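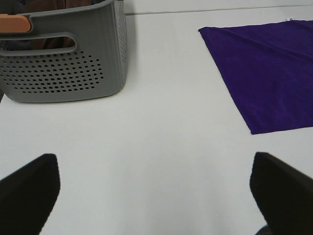
February, entry 15

Started 8:40 in the morning. Second round on the shrinkage question. Amarachi wants to know whether the Brernus wool wash really lets us skip the felting allowance on the Florkwood blankets. The sales sheet says shrinkage is "virtually eliminated." I have been reading sales sheets for a long time and I don't know what virtually means in inches.

What we have from round one: swatches cut by me, washed by me, measured by me, all on the same afternoon. They came out nearly the same size they went in. Amarachi was pleased. I wasn't, and I wrote so at the bottom of that page. Plain water had been left out altogether. If you wash wool gently in cool water with no soap at all it also comes out nearly the same size. So round one tells us that a gentle wash is gentle.

Plan for today. Swatches from one bolt of the Florkwood cloth, same direction of weave, none from within a hand's width of the selvage. Three baths: Brernus at the bottle dose, the old Hullex flakes we have always used, and water alone. Nine swatches per bath. Same tub, same temperature, same soak, same number of squeezes. Basting thread marks 9 inches apart in both directions, put in before anything gets wet, so we measure between threads and leave the edges out of it. The edges fray and then everyone argues about where the cloth stops.

Temperature. The bottle says "warm." I set the bath at 97 degrees F and kept a thermometer in it. It drifted down during the soak in every bath, and more in the water bath, which I ran last with the window open. I should have shut the window. Noting it here so that I don't claim later that all three were alike.

10:50. Brernus bath done. Water a little cloudy, smell of something like lemon peel. Swatches laid out on towels. Resisted measuring them wet. Wet wool stretches under its own weight and you can get any number you please.

11:45. Hullex bath done. The flakes took forever to dissolve and a few lumps ended up on the cloth, rinsed off by hand, so those swatches got a bit more rubbing than the others. Another thing that isn't alike. Circled them with a blue stitch in the corner.

1:30. Water bath done. Lunch in between, hence the gap.

Dried flat overnight, measured the next morning, steel ruler, to the nearest sixteenth. I had Amarachi shuffle the swatches and call them out by tag number so I wouldn't know which bath I was reading. She thought this was overdoing it. Maybe, but on the first one I was already leaning over the ruler hoping for a short reading, and I didn't even know what I had in front of me.

Results in short (the full list is on the loose sheet taped inside the back cover):
Brernus: lengthwise loss between one and two sixteenths. Crosswise too small for me to call.
Hullex: the same, apart from the blue stitch swatches, which lost three.
Water: the same as Brernus. I can't tell those two columns apart and I don't believe anyone who says they can.

So the Brernus wash does not shrink the cloth. Fine. Neither does the tap. The thing that moved the ruler was rubbing, and we knew about rubbing already.

Amarachi's point, which I'll put down fairly: plain water doesn't get lanolin and loom oil out, so nobody is going to wash a finished blanket in it, and if Brernus cleans as well as Hullex without the lumps, that is worth paying for. Agreed, if it cleans as well. We haven't tested cleaning. I would want the oil spots done on purpose, with a dropper, before I said anything on the subject.

She also showed me the Uzor pamphlet, the one that gets passed around, with the table of shrinkage by brand. The table is dated 2001. No word on what cloth, what temperature, how many pieces, or who held the ruler. Every figure in it ends in a zero or a five. I would not cut a blanket by it.

Felting allowance stays where it is for now. A whole blanket is heavy when wet and gets handled far more than a swatch does, and it goes through repeated washes once it's out of here. One wash on small squares says very little about that. If we drop the allowance and we're wrong, the whole run comes out short and can't be put back.

To do:
Wash the same swatches four more times, one bath each, same order, window shut.
Dissolve the Hullex in a jar of hot water first and let it cool before it goes in.
Oil spot test, both soaps and water.
One full blanket from the seconds pile. Baste the marks before it goes near the sink.
Ask Brernus what cloth they used. I asked once already and got a second copy of the sales sheet.

Ruler note: the short steel one and the long steel one disagree by a hair at the 9 inch mark. Used the short one throughout. Keep using it.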